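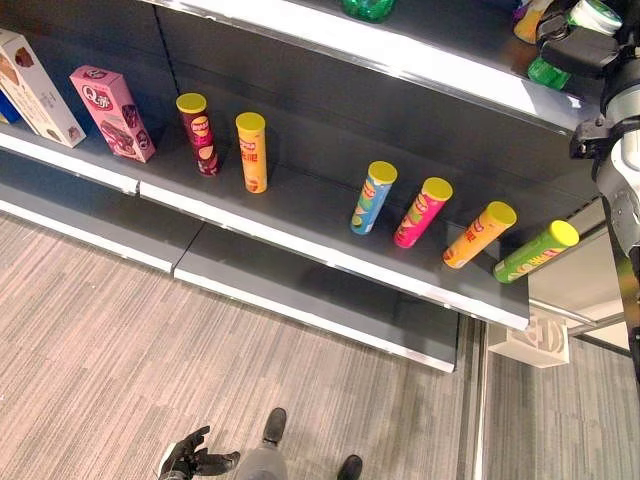
How I Plan Snacks for a Long Road Trip

I used to buy all my road food at gas stations, and after one very expensive drive out to Troncoso I finally started packing my own. It's nearly 1,000 miles each way for us, so we eat a lot in that car!

Start with the hours, before you even think about food. I write down when we're leaving and when we'll stop for real meals, then I look at the gaps. Our last drive was 13 hours with two sit-down stops, and that left three long stretches where everyone gets cranky. Each stretch gets one salty thing, one sweet thing and some fruit per person.

Next, go shopping a couple of days ahead (not the night before, I've done that and came home with four kinds of crackers and no water). I pick things that hold up in a warm car. Pretzels, nuts, chips in a can, dry cereal, fig bars. Anything coated in chocolate goes in the cooler or stays home. I learned that one on the seats.

Then sort it all at the kitchen table. I use a zip bag for each stretch and write the number on it with a marker. Big bags get split up now, while you have a flat surface and both hands. Grapes and apple slices go in lidded tubs, with a squeeze of lemon on the apples.

Pack the cooler last, the morning you go. Frozen water bottles on the bottom, then the tubs, then cheese sticks on top where the front passenger can reach them. The bag for stretch one rides up front and the other two go in the trunk, way at the back. If they're within reach they'll be gone before Povton, trust me.

Bring a roll of paper towels, a pack of wipes and an old grocery bag for trash. Empty the trash every time you get gas.

For the drive home I just save a short list and restock at a supermarket near where we're staying. Peanuts, pretzels, whatever fruit looks good, and more water than you think you need.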